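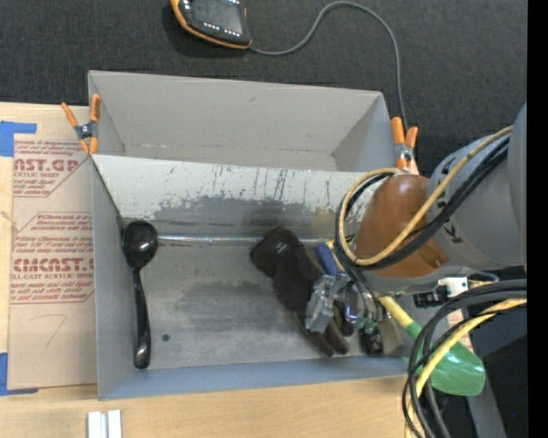
How to keep your warranty when the distributor of your car changes

Many owners of a Dritow received a letter in April saying that Disitz Motors is no longer the distributor and that Chaudhary Automotive has taken over the sales, parts and service. I own a Dritow Takama, and I had to go through this change with my own car. It took me longer than necessary, so I wrote down the steps in the order I would do them now.

These steps are for private owners. If your car is leased or belongs to a company, the leasing office should do the transfer, and you only need to ask them for a confirmation.

Step 1. Find out which warranty you have

Open the glove box and take out the warranty booklet. On the first page there is the name of the party who gives the warranty. If it is the manufacturer, your coverage continues and you only have to register with the new distributor. If it is Disitz, you have a distributor warranty, and you must ask in writing who is responsible for it from now on.

An extended warranty is usually a separate contract, with its own number and its own company behind it. Do not suppose that it moves together with the first one. I had both, and they went to two different offices.

Step 2. Collect your papers

You will need:

- the registration certificate
- the original invoice, or the purchase agreement if you bought the car second-hand
- the warranty booklet with the delivery date stamped
- all service invoices, also the small ones
- a photo of the odometer, taken on the day you send the request

If a service invoice is missing, ask the workshop for a copy before you apply. My workshop had changed its computer system and needed 2 weeks to find mine. A stamp in the service book was accepted for the oil change but not for the brake fluid, where they wanted to see the invoice.

Step 3. Register with the new distributor

You can do it at the counter or by e-mail. I recommend e-mail, as you then have proof of the date. Write the vehicle identification number in the subject line and check it twice against the registration certificate. The letter O and the letter I are never used in this number, so if you think you see one, it is a zero or a one.

A short text is enough:

"I am the registered owner of the vehicle named above. Please confirm in writing that the warranty is active in your system, until what date and until what mileage."

Wait for an answer which contains the date and the mileage. The first answer I got said only "your vehicle is registered", and this does not say anything about the warranty. My request had the number 2386, and I had to repeat this number in every call, so keep yours somewhere you can find it.

Step 4. Check the service location

Some workshops which worked for the old distributor are not authorized by the new one. The sign outside can stay for months, so it is better to ask directly: "Are you authorized for warranty repairs on this make today?" In my case the nearest workshop lost its authorization, and the next one is 70 kilometres away. For regular maintenance I still go to the old place - I pay myself and keep the invoices - but a warranty claim has to go to the authorized one.

Step 5. Ask about open repairs and recalls

If a part was ordered before the change, the order may be cancelled without a message to you. Call the workshop and ask for the order number and the expected delivery. A deposit should be confirmed in writing by the company which now holds the money.

For recalls, give the identification number and ask if anything is open. My Takama had one for a seat belt bolt. The repair was free and took 40 minutes.

Step 6. If you get no answer

Send the same e-mail again, with the first one attached, and name a date by which you expect the answer. If there is still nothing, write to the customer office of the manufacturer and attach both. After that you can turn to the consumer protection office in your province. Stay polite and keep to the dates, and please do not stop your lease or loan payments during this time. The loan is a different contract, and the bank will not accept the warranty as a reason.

Put the final confirmation in the warranty booklet and a copy at home. When you sell the car, the buyer will ask for it.

Last updated 1 November 2020 | Contact | Copyright, all rights reserved | Back to top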